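Trucs d'atelier : vivre avec des robots quand on a encore des mains

La question revient dans le courrier depuis septembre : comment range-t-on un atelier quand la moitié du travail se fait avec, pour ou à côté d'une machine ? Chez Tultitz, où je passe mes journées à l'assemblage et au conditionnement de petits appareils, la direction a fait entrer l'automatisation par la grande porte, avec un discours et des viennoiseries. Les viennoiseries ont tenu jusqu'à dix heures. Le reste, il a fallu apprendre à vivre avec, et voici ce que j'en ai tiré.

Le câble d'abord

Un atelier automatisé, c'est un atelier à câbles. On nous avait promis le contraire, mais passons. Enroulez toujours dans le même sens, sans serrer, et fermez avec une bande auto-agrippante plutôt qu'un collier en plastique, qu'il faudra couper au cutter un jour de mauvaise humeur. Étiquetez aux deux bouts. Le jour où Gizella Pálfi a débranché le poste d'emballage en croyant débrancher la bouilloire, nous avons tous gagné une demi-heure de pause et une étiqueteuse.

Pour un fil fin qui doit traverser un plan de travail, un bout de ruban de masquage tous les deux empans. Le ruban d'électricien laisse de la colle. Si la colle est déjà là : huile de cuisine, dix minutes, chiffon, puis un peu de liquide vaisselle. Marche aussi sur les pots de confiture.

Le bac à demi vide

Le robot de tri de chez Krajčí, celui qu'on nous a installé au fond, a des goûts très arrêtés en matière de bacs. Trop pleins, il rate sa prise et recommence, avec la patience d'un enfant qui veut attraper le petit pois. Nous remplissons donc à mi-hauteur. Au début, tout le monde a râlé, parce qu'un bac à moitié plein veut dire deux fois plus de trajets. Puis Brendan Carroll a remarqué qu'il avait moins mal au dos. Il n'en a rien dit au chef pendant un mois, de peur qu'on lui présente la chose comme un bénéfice du projet.

Préférez les bacs à coins arrondis, qui se nettoient d'un coup d'éponge. Dans les coins droits, la poussière s'incruste et les petites vis vont mourir.

Pour le fond qui glisse : un morceau de tapis antidérapant pour tiroir, coupé trois centimètres plus court de chaque côté. Se lave à l'eau tiède, sèche à plat. Pas de sèche-cheveux, quelqu'un a essayé.

Les gestes qu'on n'écrivait pas

Avant, chacun plaçait ses outils où il voulait. Gus Holloway gardait son tournevis derrière l'oreille et ses forets dans une boîte à cachous, et tout allait très bien pour Gus Holloway. Une machine, elle, ne demande pas aux collègues où ils ont mis la boîte. Il a fallu décider de la place des choses, et surtout s'y tenir après dix-sept heures, quand la volonté faiblit.

Notre méthode, sans génie :
– un contour au marqueur effaçable sous chaque objet qui doit revenir au même endroit ;
– on vit une semaine avec, on corrige, puis on repasse au marqueur permanent ;
– les choses sans contour partent dans le bac des orphelins, vidé le dernier jour du mois.

Le marqueur permanent se retire à l'alcool ménager. Faites un essai sous le plateau si le bois est verni. Je dis cela en connaissance de cause, il y a chez nous un rond mat de la taille d'une soucoupe sur lequel on pose désormais une plante.

Le logiciel, ce collègue

Le planning est passé sous Neteo, qui distribue les tâches et félicite. Il félicite beaucoup. Le premier jour, il m'a attribué 802 contrôles visuels, chiffre que j'ai imprimé et collé au-dessus de l'évier. C'était une erreur de réglage, corrigée dans l'après-midi, mais j'ai gardé la feuille. Elle me sert de brouillon moral.

Conseil pratique : tenez un cahier à côté de l'écran. Un vrai, à spirale, avec un crayon attaché par une ficelle. On y note l'heure de l'arrêt, ce que faisait la machine, ce qu'on a touché. Quand le technicien d'Eltenance appelle, il demande exactement cela, et le logiciel, lui, n'a retenu que le code d'erreur 32, dont la notice dit qu'il faut consulter la notice. Pour que la ficelle ne s'effiloche pas, trempez le bout dans de la colle à bois et laissez sécher pendu.

Le poste partagé

C'est la partie du métier qui a le plus changé. On ne fait plus seulement la pièce, on prépare aussi la table : le câble enroulé vers l'arrière, le bac au milieu, les compartiments ouverts du bon côté, la lumière des tubes qu'on surveille. Cela prend du temps, et ce temps ne figurait nulle part dans le planning. Après quelques discussions toniques, il y figure. Huit minutes par prise de poste. Nous en avions demandé quinze.

Quelques règles pour une table qui doit servir à tout le monde :

Jamais de boisson sur le plateau. Une étagère basse contre le mur fait très bien l'affaire, à condition qu'on ne la charge pas de classeurs.

Les boîtes à compartiments se posent ouverture vers celui qui travaille. Cela semble évident jusqu'au changement d'équipe.

Les éclairages au plafond font des reflets sur tout ce qui est brillant. Un carré de feutrine sur le dessus d'une boîte lustrée, fixé par deux points de gomme adhésive, et les yeux vous remercient. Les capteurs aussi, paraît-il, mais eux ne disent jamais merci.

La chaise se range sous la table. Je l'écris pour mes collègues, qui lisent cette page et font semblant que non. 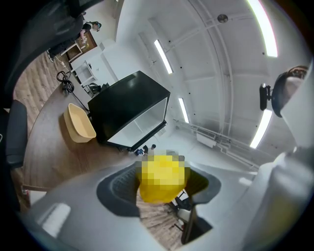 Sandra Ashworth trouve que je passe un peu vite sur la fatigue. Chez elle, écrit-elle, on porte moins depuis l'arrivée des bras, mais on surveille davantage, et le soir ce sont les yeux et la nuque qui se plaignent à la place des reins. Elle a obtenu que les postes tournent toutes les deux heures, et elle conseille de régler un minuteur de cuisine, le modèle mécanique qui fait tic-tac, posé loin de soi pour être obligé de se lever. Le logiciel proposait bien une alerte, mais chacun avait appris à la fermer sans la lire.

Elle a raison, et j'ai acheté le minuteur. Le mien a la forme d'une aubergine. Pour la nuque, une serviette roulée passée sous l'eau chaude, bien essorée, gardée cinq minutes, ne coûte rien et donne l'air d'un boxeur en fin de carrière.

Nettoyer sans fâcher personne

Les parties mobiles, on n'y touche pas sans couper l'alimentation, même pour « juste une poussière ». Les coques claires se font au chiffon microfibre à peine humide, avec une goutte de savon noir, et jamais de poudre à récurer. Les traces de doigts sur les surfaces noires et brillantes reviennent dans l'heure ; un chiffon sec accroché au poste évite d'en faire une affaire personnelle.

Sous la table, passez la balayette avant l'aspirateur, sinon les vis partent dans le tuyau. Un aimant dans une vieille chaussette, promené au ras du sol, ramasse l'acier. On retourne la chaussette au-dessus d'un pot et tout tombe dedans.

Fiachra Noonan me demande s'il faut la laver, cette chaussette. Oui, à trente degrés, après avoir retiré l'aimant.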